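Bench Notebook, Block Stacking Task
Greenberg Room, September
Entry by Sunita Begay

Purpose of the entry: to record the layout of the table and the condition of the cubes before the set is passed to the Korar group. The task uses three cubes and no other items. The target arrangement is a single vertical stack standing clear of the table edges.
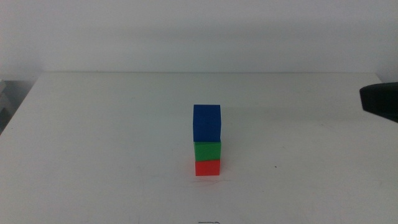
Page last changed: September, 3:00 p.m. (S. Begay)

The tabletop is to be wiped with a dry cloth at the start of each session. Light scuffs remain on the white surface and do not need to be reported. New scratches deep enough to catch a fingernail should be entered in the Triltine log - not on loose paper.

For the spread layout, the cubes are set well apart, with blue to the left, red near the middle and green to the right and forward. Angles are left to the person setting the table. In this layout blue is turned with an edge toward the front, while red sits nearly square.

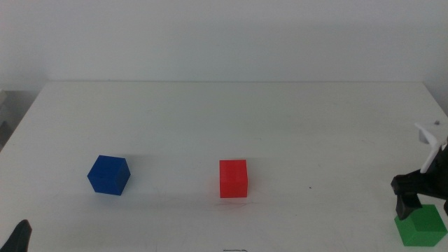 Section 2: Condition of Parts

The red and blue cubes each show a faint horizontal seam. Seams are accepted as they are and should not be sanded. The blue cube has a tiny dark speck low on one face, which may be a chip or only debris. Wipe the face once and look again. If the speck remains, mark the cube as usable and note the face in the log.

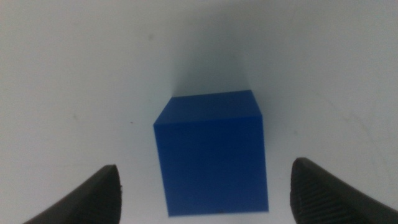 Blue cube, speck at the bottom edge of the front face.

Open items: ask Himora whether a spare blue cube can be supplied under the existing order. Korar has asked for 100 layouts in the first batch, and the full plan of 1,000 is still to be approved. Layout sheets are kept in drawer 2.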